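How to hand over an admin account when someone leaves

When a person in charge of your company's software leaves, the accounts they set up don't move over by themselves. These steps cover a small office that uses a shared sign-in system. I used Oltidia for the menu names, but most products have the same settings under other headings.

Start two weeks before the last day if you can. You need the departing admin to be able to sign in and approve things.

1. Make a second admin first. Go to Settings, then People, then Roles. Pick the new person and choose Owner, not Manager. A Manager can reset passwords but can't change billing. Have the new owner sign in once while the old one is still there.

2. Export the user list. Ours had 78 entries, and 25 of them belonged to people who no longer worked with us. Close those before you go on. It makes the next steps shorter.

3. Move the recovery address. This is the one we missed in September. Ours still pointed to a personal mailbox, and it took Jovita Montes in our office most of a morning to get it changed. Use a shared address such as admin@ plus your domain.
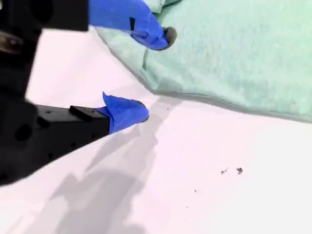 4. Look for scheduled jobs. Backups, reports and mail rules often run under the name of whoever made them - they stop when that account is closed. Open each one and change the owner. If the field is grayed out, copy the job under the new account and delete the old one.

5. Replace the keys. Any API key the old admin created should be made again and pasted into whatever uses it. Do one at a time and check that it works.

6. Suspend, don't delete. Leave the old account suspended for a month. Deleting it in Oltidia also removes its files, and there is no undo.

If you pay by seat, check the next invoice. A suspended account may still be billed, depending on your plan.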